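Bottle sponges vs bristle brushes for narrow carafes

saeed_n
Posted 2022-04-14
I've gone all in on sponge brushes for my cold brew carafes and I love them! No scratching, and the foam squeezes right through a skinny neck. I rinse with 175 degree water first, then soap, then go around the shoulder twice.

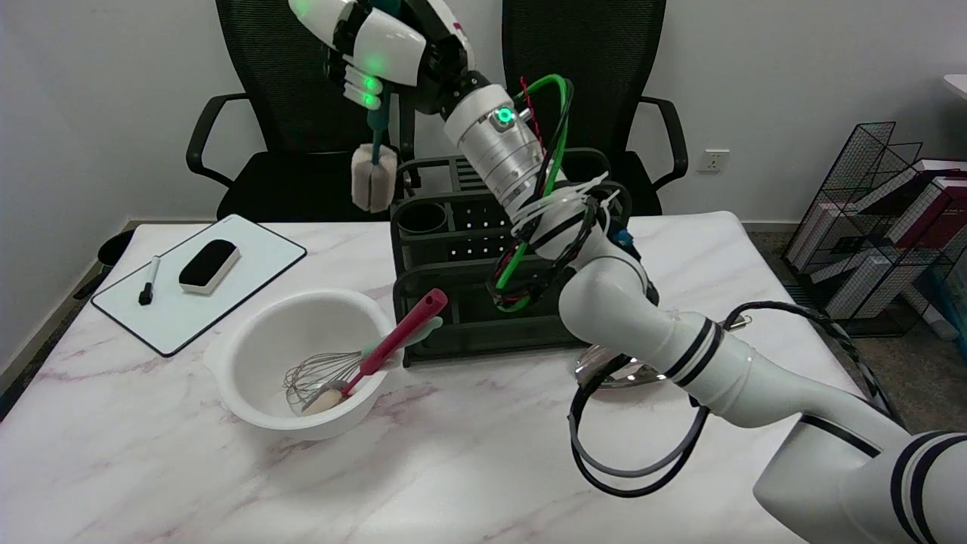
The bottom corners take a little patience - tilt the carafe and let the foam press into them. Mine holds 20 ounces and takes me a minute, tops.

higuchi_pours
Gotta disagree. Foam hangs on to coffee oil and by January mine smelled awful. Bristles for me.

Tomomi T
Do you hang it up to dry, higuchi? Mine stays fresh for ages that way!

higuchi_pours
In a cup by the sink. OK, maybe that's on me. Still keeping the bristles for my Gramitz though.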